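Home | Boards | Upholstery & Soft Furnishings | New Posts | Log In

Thread: Floral headboard fabric, keep it or cover it?

ornley_oak wrote:
OK so I've fallen completely in love with tufted florals and I need people who understand! We rented a furnished place in Catley last May and I went in planning to slipcover everything in plain oatmeal linen. Now I'm planning to redo my own headboard at home in big red peonies. White ground, green leaves, diamond tufting, the whole works. My question is whether to use buttons covered in the same fabric or go for metallic ones. I've been quoted 490 for a pro to do it and I'd much prefer to learn.

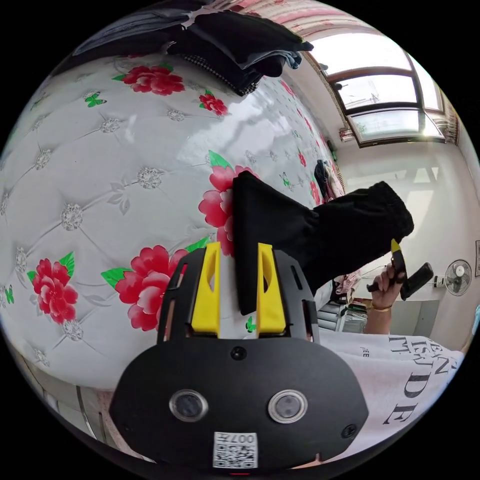 Peonies, butterflies and silver rosette buttons on white.

tackstrip wrote:
Go for the silver! Covered buttons vanish into a busy print, and half the fun of tufting is seeing the grid. Do your layout on the foam first with a marker and a yardstick, then poke the holes all the way through before the fabric goes anywhere near it. I skipped that on my first one and the diamonds drifted downhill. I still sleep under it.

PavlovićFan88 wrote:
Have to disagree with tackstrip. Metallic buttons catch on hair and pillowcases, and the cheap ones lose their finish. Covered buttons in a solid green picked out of the leaves would look gorgeous and feel softer when you lean back to read. Also, is this going to be your first tufted piece? Large flowers are hard. Every pleat eats part of the pattern and you can end up with a petal folded clean away.

ornley_oak wrote:
First one ever, yes. I have made cushions (lots of cushions). The green idea is tempting, I hadn't thought of that at all. How much extra fabric do I allow for the pleats? 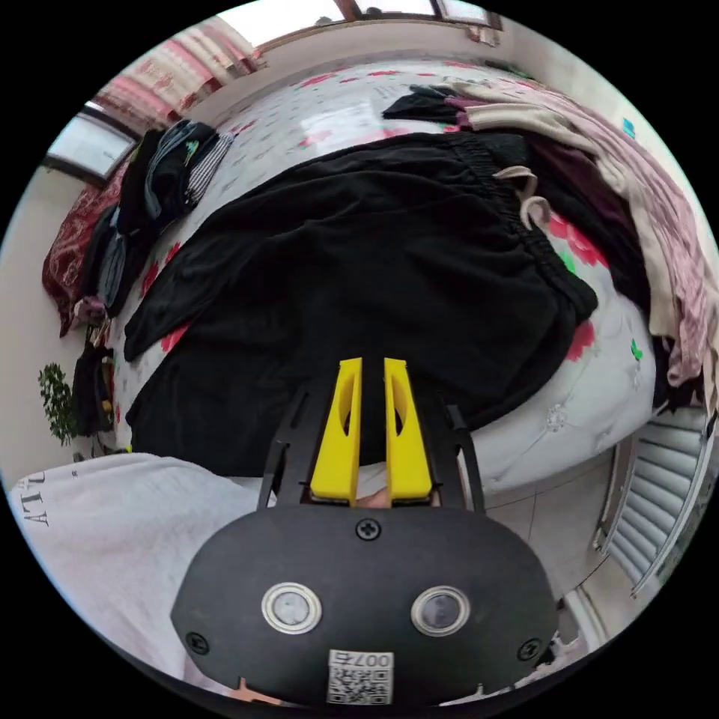 I'm also stuck on batting. The shop had a thin polyester and a fluffy cotton, and the woman at the counter liked the cotton, but my sister swears by polyester over foam and she's done three chairs.

tackstrip wrote:
Polyester over foam, your sister is right. Cotton packs down. For fabric, measure your diamonds with a flexible tape pushed right down into each hole, add that up across and down, then give yourself a generous hand's width all around for stapling. Deep tufting uses WAY more than you think. Buy it all from one bolt too.

stitchwitch wrote:
Jumping in to defend cotton! I've used it on two headboards and love how it feels. It does settle, but you can pull the buttons a little tighter after a year if you tie them with a slip knot at the back. Waxed button twine, long needle, and a scrap of felt behind each knot.

PavlovićFan88 wrote:
Slip knots on a headboard that's screwed to a wall? You'd have to take the whole thing down to get at them.

stitchwitch wrote:
Mine hangs on a cleat. Lifts right off!

ornley_oak wrote:
Ooh, a cleat. Adding that to the list. I ordered swatches last night, one peony and one with smaller sprigs in case I lose my nerve.
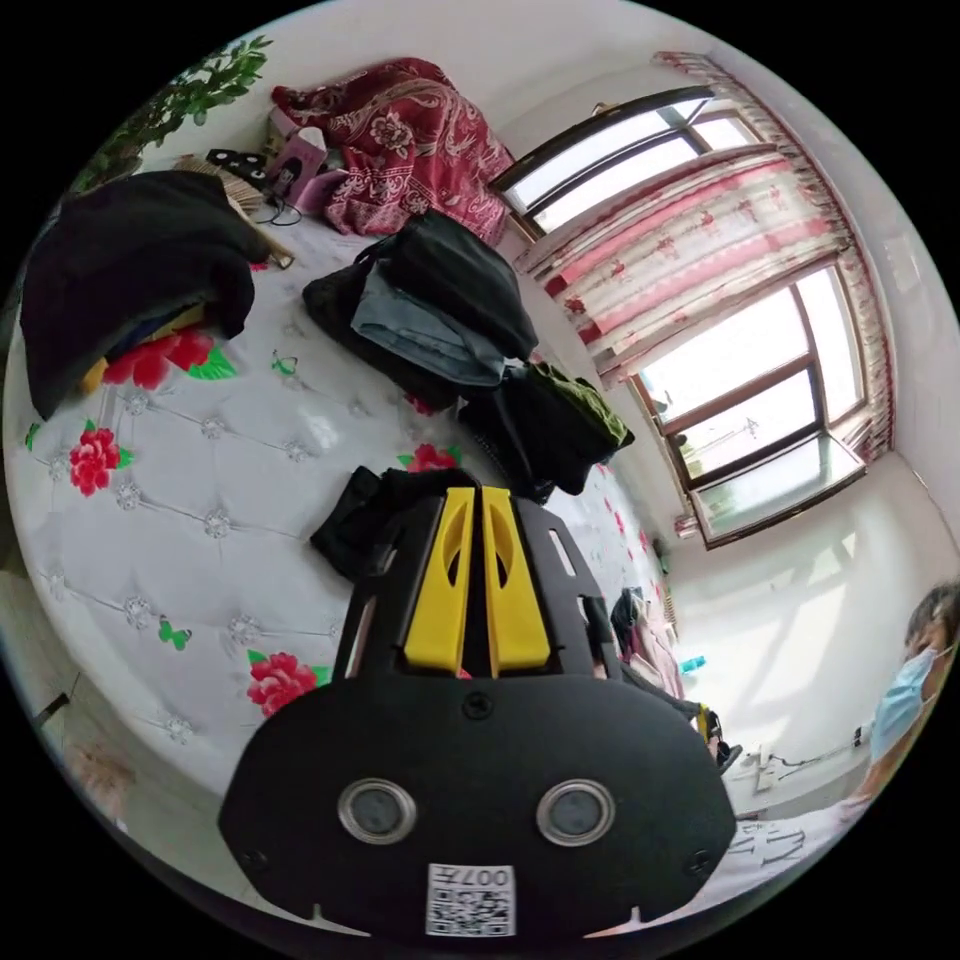
The sprig has a much shorter repeat, so there'd be less waste, but every time I look at the two side by side I go straight back to the peony. I think I'll make a little test panel first with six buttons, three silver and three green, and lean on it for a week.

tackstrip wrote:
Test panel is a great plan. Put a flower smack in the middle of one diamond and let another fall on a seam so you can see both. Post it when it's done, please!

PavlovićFan88 wrote:
Still voting green.

Last updated: January 22, 2025
Contact the moderators | © Ornley Home Crafts Board | Back to top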